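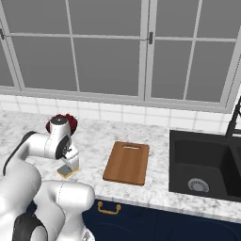 Left shoulder view in the kitchen world, arm reaching over the counter.

4. Checking your camera views

Now for the fun part — seeing the kitchen through the planner's eyes! Trenurska reads three views at once, and ten minutes spent here will save you a long evening of strange grasps later.

4.1 Load the world

1. Start the simulator and open the kitchen world.
2. Set the control rate to 16 Hz.
3. Type 658 in the seed field so your layout matches ours.
4. Press Reset and let the arm settle.

Note: Changing the seed clears any saved plan.

4.2 Check the wrist view

1. Switch the viewer to Wrist.
2. Jog the arm over the cutting board in small moves. The edge between wood and marble is a lovely strong line for the tracker.
3. Turn on the mask overlay and confirm that it covers the gripper finger and the gripper body, with no wood or marble under it.
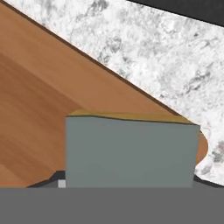 Unnur Skov wrote in to say that she gets a steadier mask with the overlay threshold at 46, and that the default kept eating into the board whenever she jogged fast. Try her value if your mask flickers — it worked nicely for us too.

Caution: Never run a plan with the mask off. The planner will treat the finger as an obstacle and refuse to move.

4.3 Check the right shoulder view

1. Switch the viewer to Right Shoulder.
2. Raise the gripper well above the counter.
3. Click the bowl of berries and wait for its label to appear.
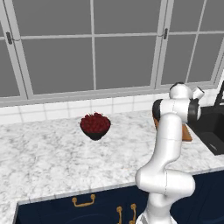 4.4 Save your setup

1. Open File, then Save Views.
2. Pick a name without spaces and press Enter.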